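Forest imagery exhibition: catalog and hanging notes

The catalog for the woodland exhibition at the Kotis gallery is now complete. It indexes 3,664 prints and drawings from the Irach and Villca collections, sorted by the type of forest shown: managed, wild or imagined. Print run is 1,000 copies in English and 2,000 in German. 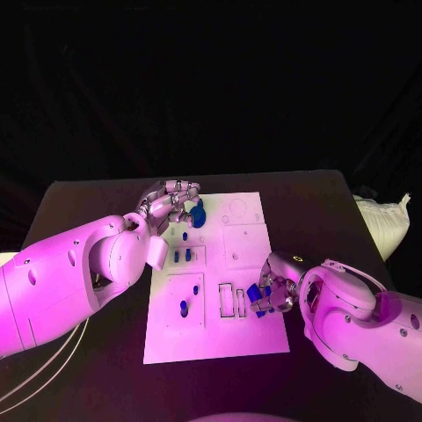
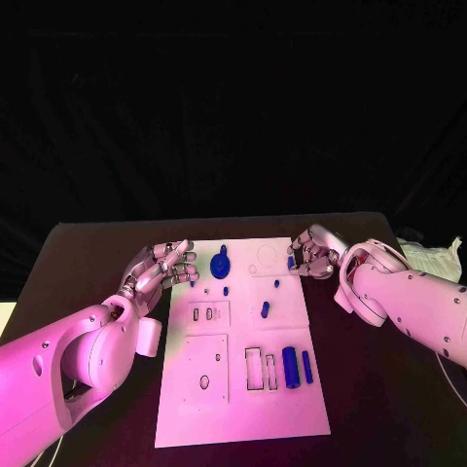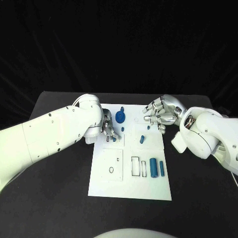
The imagined forests fill rooms 1 and 2, and are hung by depth of view. Etchings with open foregrounds come first, followed by those in which trunks close off the distance. Behind these works the wall is covered with dark cloth, much like the black curtain behind the table in the three photos, left in its natural folds. Pale paper reads clearly against it at low light levels. Labels are set in the Vesta typeface, one size larger than last year. The managed forests follow in room 3, with survey maps and felling plans in flat cases. Loans from Villca go back in July. Catalog orders placed before then ship from the front desk.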